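About us

Hello, and thanks for clicking through! I'm Svenja Egger, and I run Ocampo, the dry goods shop on the corner in Gorthorpe. People come in for a bag of rice and end up asking how the place started, so I thought I'd better write it down.

I took over the lease one January with 600 pounds' worth of stock and a till that stuck. It had been a wool shop before that (we still find the odd button under the skirting). My plan was to sell a bit of everything, but pasta kept going faster than anything else, and spaghetti fastest of all, so I gave in and let it have the best spot.

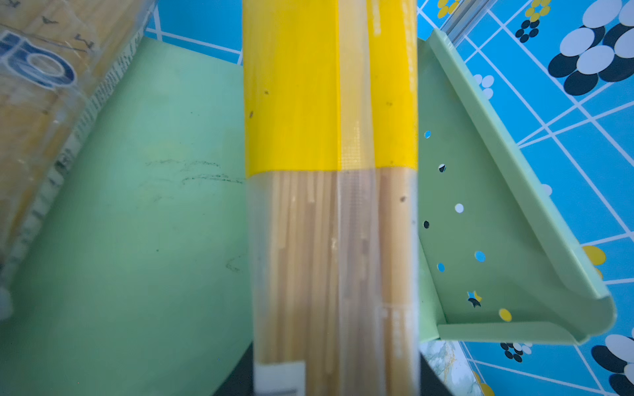
Spaghetti with the yellow band, standing up straight

I'm fussy about how it's kept. Long packets want to be upright with the label facing you, and they do like to lean! I learnt to put the first one hard against the end of the shelf and work along from there, one packet at a time. My brother thinks I'm mad, but he keeps his spaghetti in a drawer with the batteries, so I don't take advice from him.

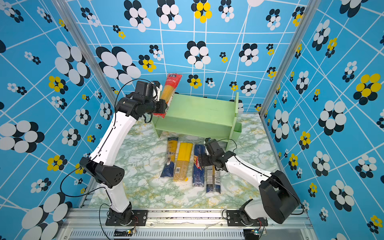 The range has grown since those early days. We have 14 kinds of long pasta now, and I've cooked every one of them at home on a weeknight. Some are for rich sauces, some are best with just butter and pepper, and one or two I only stock for a customer in Brisholm who drives over specially — she'd never forgive me if I stopped.

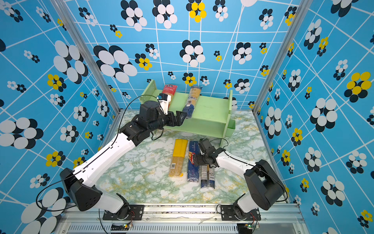 Ocampo Dry Goods: the Pasta Shelf Team

It's a grand name for a small bunch. Nicanor Hinojosa does the ordering and has strong views on cooking times (always a minute less than you think). I do the labels and most of the talking. When a delivery comes we lay the packets out flat first, so we can see what we've got, and then stand them up by kind. Clear wrappers are my favourites, you can see the pasta itself, but a good red packet does brighten up a shelf.

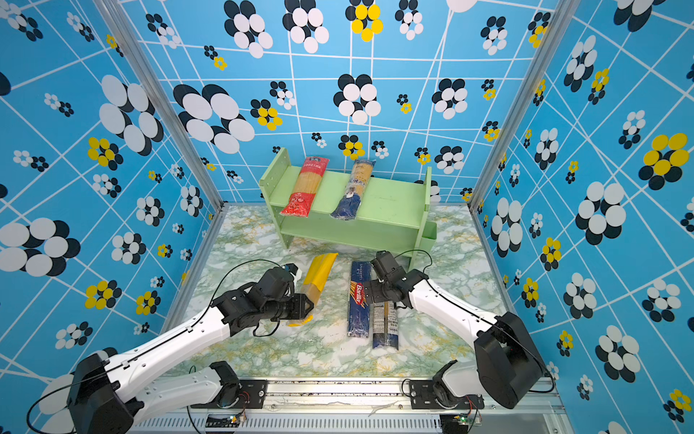 Barilla No. 5 is the one most people ask for by number, and I like that they do. If you're not sure what you're after, tell us what's going on top and we'll find you something. We take orders for Curthorpe as well, and we'll put things by for you behind the counter if you ring before 5. Bring your own jars if you're buying loose rice or lentils, and do say hello to Nicanor — he'll pretend to be busy, but he loves a chat about sauce.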